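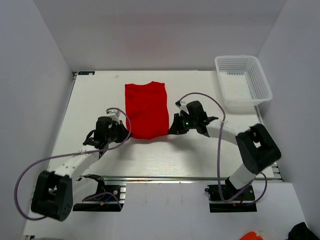
What clearance rules do you use when two arms share one table?

We run a pair of arms at a folding station and I have been asked to write the cell rules for it. I have written rules for single arm cells before but never for two arms that handle the same piece. At our station both grippers hold the two near corners of a red cloth, and the empty basket is in the far right corner of the table, behind the right arm. Each wrist has a camera with a purple cable that is tied to the forearm with one small white tie and then hangs in a big loop down by the base. My draft so far says the arms run at reduced speed when both have hold of the same cloth, nobody reaches over the table with the drives on, and the table is cleared before a run. My lead sent it back and said it was too thin. He wants something on cables, something on the basket and something on who is allowed to restart.

Specific things I am stuck on:

How much slack should a wrist cable have, and does it need more than one tie?

Should the basket be fixed down or is a taped outline enough?

Does a stop on one arm have to stop the other one?

We have panels on three sides and the front is open. I know the panels are not a full guard. I have read the general robot safety standard and the part on collaborative work, but neither one gets down to the level of cable ties.

Posted by Jaltik

3 replies

Mohsin Dogar

I wrote the rules for a two arm bench like yours and they have been through 11 revisions, so here is where we ended up.

Stop. Yes, a stop on one arm stops both. Wire the stop buttons so that they drop both arms through the same safety circuit. Do not do it in the program. If one arm keeps pulling after the other has halted, it drags the cloth or drags the other gripper, and a person standing at the front has no idea which arm is live. Check what your arms do when power is cut, too. Some hold on brakes and some sag. If yours sag, the rule has to say to keep hands off the table until both arms have come to rest, and you need to know where they come to rest.

Restart. One person, named on the shift sheet. That person walks to the front, looks at both grippers, takes the cloth out by hand with the drives off, and only then resets. We do not allow a restart with the cloth still gripped. The program doesn't know how much the cloth slipped. Reset should clear the fault and nothing more. Starting motion should take a second, separate action.

Cables. The slack is set by the worst pose, so you have to find the worst pose. Jog each arm slowly through its full working range with a second person watching the cable. At the longest reach it should still have some sag in it. At the shortest reach the loop should not get under the gripper fingers or drop where the other arm can pick it up. Write down the two poses and keep them with the rules so the next person can repeat the check.

One tie on the forearm is not enough for us. We use one near the wrist, one in the middle and one just before the elbow, with a service loop across the joint itself. Do not tie across a joint. Do not pull ties down hard on a camera cable either, hook and loop straps are better there. From your picture I would look at the left one first. It arches over the fingers and the edge of the cloth before it comes back to the tie, and I would want that arch lower and further back. The loops at the bases I would put on a hook or in a guide.

Inspection. We look at the cables at the start of every shift and do a proper check every 1000 cycles. The proper check is running a finger along the jacket with power off, looking for flat spots and shiny spots, and wiggling the connector at the camera end. The number came from our own failures. Yours may be different. Pick one, log what you find, and change it when you have a reason to.

Basket. Fix it. See the other reply if there is one, I don't have much to add.

Mohsin

Dorine

I can only speak to the basket part. We had a tape outline for the first few months and it did not hold up. People put the basket back close to the lines and called it good. In your picture it is turned a bit and the near right rim sticks out past the side of the table, and that is how ours used to look by the end of a shift. We put two low stops on the table so the basket drops in between them and can only go in one way. It still lifts out for emptying.

Things we have in our rules for it:

Basket seated against both stops before drives on.
Whole basket inside the table edge.
Nothing in it at the start of a run.
Emptied with drives off only.
If it gets bumped during a run, stop and reseat it. Do not push it back by hand while the arms are moving.

We also changed the clear table rule. "Table cleared" meant something different to each person. Ours now names what may be on the table, which is the cloth and the basket, and says anything else comes off. It covers the low platform in front as well, where the bases are mounted. Tools used to get left there. I can see something orange at the front right in yours, and I would either give it a place or take it out.

We go through the rules again every March with whoever is working the station.

Magaña

three sides closed and front open = you need a light curtain or a scanner, end of story. the rest is details

Comments on this reply

Mohsin Dogar: That depends on the risk assessment. Small arms at low speed and force can come out fine without one. But the assessment has to exist on paper, and it has to cover the pinch point between the two grippers. A sheet that treats each arm separately will miss that one.

Magaña: ok fair, but most people never do the paper

Jaltik: We have an assessment for each arm and none for the pair. I will get that done before I send the rules back in. Going with both arms on one stop circuit, three straps per forearm and fixed stops for the basket. The restart rule I am copying nearly word for word, thanks.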